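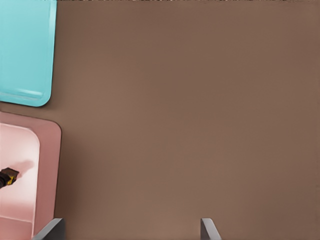 Sourdough crackers, and the jar that would not quit

March 30, 2022

I have been baking crackers for most of the winter and I am now the sort of person who has opinions about crackers. If you bake sourdough at home you already know the problem that got me started. You feed the starter, you pour some off, you feed it again, and the jar of discard at the back of the fridge keeps creeping up toward the lid. I made pancakes until I couldn't look at a pancake. I made a chocolate cake that was fine. Then one night I had cheese in the house and nothing to put it on, so I stirred some discard together with butter and salt, spread it thin and hoped.

They were so good! Crisp all the way through, a little sour, with those dark blistered edges you fight over. I ate them standing at the stove and went straight back to the fridge to see how much discard was left.

So this is a long post about crackers. I've changed the recipe more times than I want to admit and I think I've finally stopped, so I'm writing it down before I start messing with it again.

The dough, if you can call it that

It's a batter more than a dough, and that threw me in the beginning. I kept adding flour until I could roll it out, and the crackers came out like roof tiles. Leave it loose. You want something like thick pancake batter that slides off the spoon in a ribbon and then sits there.

What goes in:

One cup of discard, straight from the fridge
Three tablespoons of melted butter, cooled a bit
Half a teaspoon of fine salt, plus flaky salt for the top
A spoonful of whatever dried herb you like (rosemary for me, chopped small)
Black pepper, more than you think

Stir it all together in a bowl. If your discard is very runny, add a tablespoon of flour and wait ten minutes before deciding whether it needs another. Mine is usually a week old and smells like green apples by the time I get to it. Older discard makes a tangier cracker, and I like the two-week stuff best of all, but my family has asked me to be reasonable about that.

I've used olive oil in place of butter and it works. The crackers come out a bit harder and snap louder. Butter browns better and tastes like more. When I make them to go with soup I use oil, and when I make them for cheese I use butter, and when I'm out of one I use the other and everybody is happy anyway.

Spreading it

Line your biggest baking sheet with parchment. This is the one place where I'd ask you not to swap in foil. I tried it once and spent an evening picking metal off the bottom of my dinner.

Scoop the batter into the middle and spread it out toward the edges with an offset spatula. Go thin, then look at it, then go thinner. You should nearly see the parchment through it. The edges always want to be thinner than the middle, so I start from the center and push outward, then go back and pull a little from the middle into the corners. It took me a whole month to get this even and I still get a soft patch now and then (which is the cook's snack, obviously).

I have a little bench scraper from Danent that I bought for bread and now use almost only for this. It has a bit of flex in it and it levels the batter beautifully. A regular butter knife will do the job too, it just leaves ridges, and the ridges get toasty, and I'm not sure that's even a bad thing.

Sprinkle the toppings on now, while it's wet. Seeds are wonderful here. I've done sesame, poppy, fennel, and a mix of everything left in the bottoms of the jars. Fennel was the surprise. I put in a small pinch because I didn't think I liked it, and now there's a batch with fennel in it pretty much every week.

The two bakes

Oven at 325. I know, it seems low. I started at 400 because I was impatient and got black edges around a chewy middle every single time.

First bake is ten minutes, only until the top looks dry and set. Take the sheet out and score it with a pizza wheel or a long knife. Don't worry about cutting cleanly through to the parchment, you only need lines deep enough for the crackers to break along later. Squares, diamonds, long skinny rectangles, whatever suits you. I've been on a diamond kick.

Then back in for the second bake, somewhere between 25 and 40 minutes depending on how thin you went and what your oven is like. My oven is a rented-apartment Mersha with a hot back corner and a light that comes on when it wants to, so I turn the sheet halfway through. Start checking at 25. You're looking for gold all over and real brown at the edges. If the outside ones are done and the middle ones aren't, break off the outside ones and give the rest a few more minutes.

They crisp up more as they cool, so don't panic if they bend a little when they come out. If they still bend once they're fully cool, put them back in at 300 for five minutes. I've rescued whole batches this way, including one I'd left out overnight with the window open in the rain.

Keeping them

In a tin with a tight lid they last a week and a bit. I can only vouch for that because I hid one behind the rice. A zip bag works, but they go soft faster, and the diamonds lose their points.

Don't put them away warm! I did this with a double batch I'd made for a potluck last September and opened the tin to find a pile of warm, floppy, rosemary-scented flaps. Tasted great. Could have been folded into an envelope.

What to eat with them

Everything, but since you asked. A sharp cheddar is the obvious one and I won't argue. Goat cheese with a bit of honey. Mashed white beans with lemon and garlic, which takes five minutes and looks like you planned a party. Hot tomato soup, with the crackers broken up on top at the last second so they stay loud.

My favorite right now is the pickled carrots from Gindier, the little deli two streets over, chopped up small and stirred into cream cheese. I went in for olives and came out with a whole tub of those carrots, and I've been back 9 times since New Year's. The woman at the counter has started reaching for the tub when I come in.

A few things I tried that you can skip

Rolling the batter between two sheets of parchment. Lots of people swear by it, and with a stiffer dough I'm sure it's great. With this one it glues itself to both sides and you lose half of it.

Parmesan mixed into the batter. It burns before the cracker is done. Put it on top for the last five minutes and it's heavenly.

Sugar. Just a teaspoon, I thought it would help with color. It did, and they tasted like breakfast cereal.

Whole rye discard, on the other hand, is a big yes. I kept a bit of my starter on Drernard rye flour for a couple of weeks to see what would happen and the crackers came out dark and nutty and almost a little malty. They need more butter, four tablespoons instead of three, and a bit longer in the second bake. I'm making another batch of those tonight with caraway on top.

Next I want to try a version with scallions, the really thin green part, stirred in right before spreading. I worry about the moisture. If you've done it, please tell me in the comments whether you dried them first or just went for it, and what your oven was set at.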